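Swift boxes – update from Irnlow

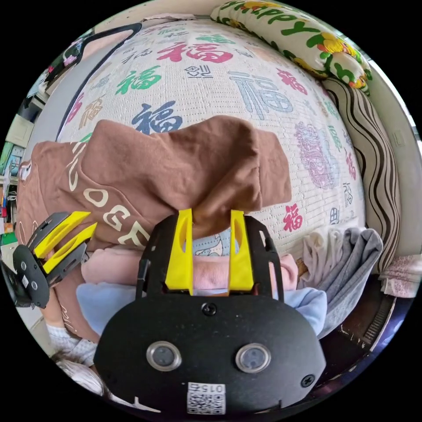 Brown sweatshirt-like garment, held up by the hem.

Nest boxes now up on the old mill wall, nine of them, all facing north. Two pairs of swifts already screaming past most evenings. Kaj Brøndum has the call player going from the eaves – please dont switch it off at the socket.

Evening watches carry on into July. Bring a chair and something warm. Note down low passes and any bird going in, plus the time. Sheets to Kaj, or leave them in the box by the gate.

Still after a long ladder for the Wolus end, if anyone has one to lend.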